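Ground Segment Notes: Wosus ranging campaign closes

Rui Cardoso
July 2019

The Wosus lunar ranging campaign ended last week after 77 passes. Calibration files for all of them are now on the shared server, under the campaign directory. The raw tracking data will follow once the station clocks have been checked against each other.

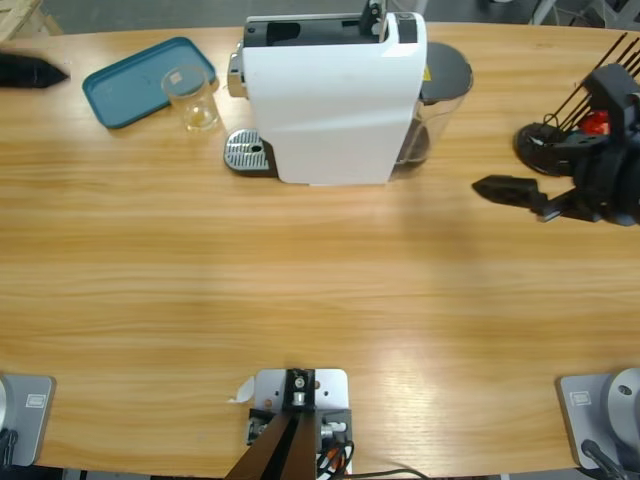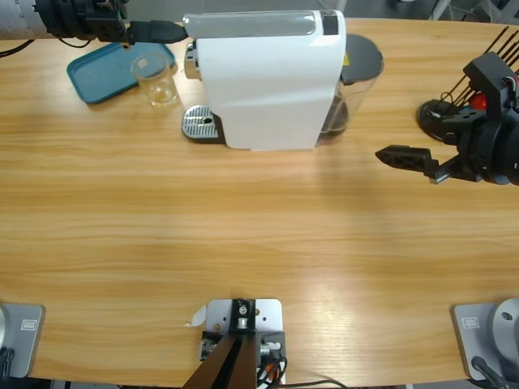 The purpose of the campaign was to find out how well a small ground network can fix the orbit of a spacecraft near the Moon without help from a large deep-space antenna. Two stations took part. Zabala handled most of the uplink work, and Zesia listened on the same frequency and recorded the return signal. With both in view of the spacecraft, the difference in arrival time gives a second measurement that a single station cannot provide.

Results are mixed. Range measurements were stable across the whole campaign. Doppler data from Zesia showed a slow drift during the first 16 passes, which we traced to the temperature control on the reference oscillator. The unit was replaced and the drift did not return. Those early passes have been flagged in the index and should be left out of any orbit solution until the correction is published.

Five passes were lost completely. Three fell during high winds at Zabala, when the dish had to be stowed. The other two were scheduling errors on our side: the pass list had been built from an old orbit file and the antenna was pointed at the wrong part of the sky. The scheduler now refuses any orbit file that does not match the current one on the server.

Processing is being done with Dreltatus, version 2. Users of the older version should note that the light-time correction has moved – it is now applied before the troposphere model, and the settings file has changed to match. Old settings files will load without a warning but will give wrong residuals. Please start from the new template.

The next campaign is planned for October. It will use the same two stations and a longer tracking arc, with passes spread more evenly between high and low elevation. Groups that want time on either antenna should send the target name, the frequency band and the minimum pass length. Requests for simultaneous tracking need to list acceptable gaps, as the shared view between Zabala and Zesia is short when the Moon is far south.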